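4.2 Laying out the parts and the case

Now for the fun bit! With the parts sorted and the tower open, everything you need for the rebuild is within reach, and the Kellow parts tray keeps it that way.

1. Shut down the computer, unplug the power cord and wait 300 seconds.
2. Touch bare metal on the case before you handle any part.
3. Remove the side panel and lay the tower on its side, open side up.
4. Set the tray to the left of the case.
5. Stand the hard drive between the holder posts, put the CPU in the square recess, and slide each memory module into its own slot.

NOTE: Hold memory modules by the edges. The gold contacts pick up skin oil very easily.

Take a minute to look over the inside of the case before you go on. It's a great way to learn your way around a motherboard, and you'll be glad of it when you start routing cables. 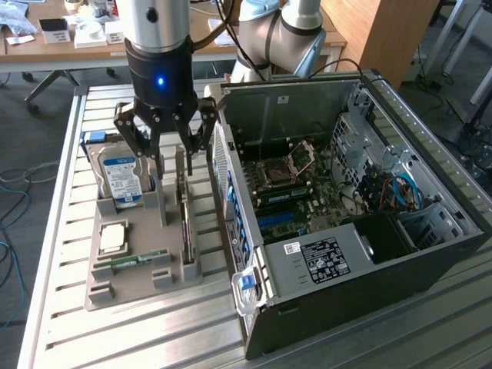

Figure 17. Parts in the tray, open tower to the right. The CPU socket is empty and its bracket is raised.

6. Check that the socket bracket is up, then find the small triangle on the corner of the CPU and match it to the mark on the socket.
7. Lower the CPU straight down. It should drop in under its own weight (such a satisfying moment!).
8. Close the bracket and press the lever down until it latches.

CAUTION: Never push or slide the CPU in the socket. If it does not sit flat, lift it out and check the alignment again.

CAUTION: Do not open the power supply, even when it is unplugged.

Memory is next, in section 4.3. For drive bays and cables, go to page 19.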